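4.2 Ridges, dimples and the words people reach for

We had expected the smooth samples to be the hard ones to talk about, and we were wrong. Visitors to the Nultside reading room had plenty to say about smooth things, mostly by comparing them with soap, river stones or the inside of a teacup. Ridged surfaces gave them much more trouble. Of the 18 people who took part, 17 used the word "rough" at least once for a ridged sample, and then many of them took it back a moment later, a little embarrassed, and went looking for something better.

What they found was often lovely. "Combed" came up in both the Grumville and the Nultside sessions, and so did "corduroy," which we have kept as its own group in the word list (490 entries in all) even though it names a cloth as much as a feeling. Direction mattered a good deal, too. A set of parallel ridges like those in Figure 3 was "combed" when a thumb ran along them and "bumpy" when it went across – and a few people gave both words in one breath, then asked us which one we wanted. We wanted both, of course.

Figure 3. Parallel ridges on a grey handle plate, with a round black housing to either side. 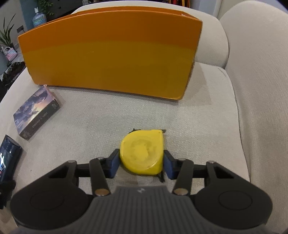
4.3 Borrowed words

Following Lưu, we count a word as borrowed when its first home is another sense, such as taste or hearing. "Sharp" and "loud" are the familiar cases, though we were fonder of "salty," offered for a piece of fine sandpaper and defended with real warmth. The Sulten list leaves such words out. We have kept them in, marked with a small star, and we come back to them in the next section, where the younger speakers use them quite differently from their grandparents.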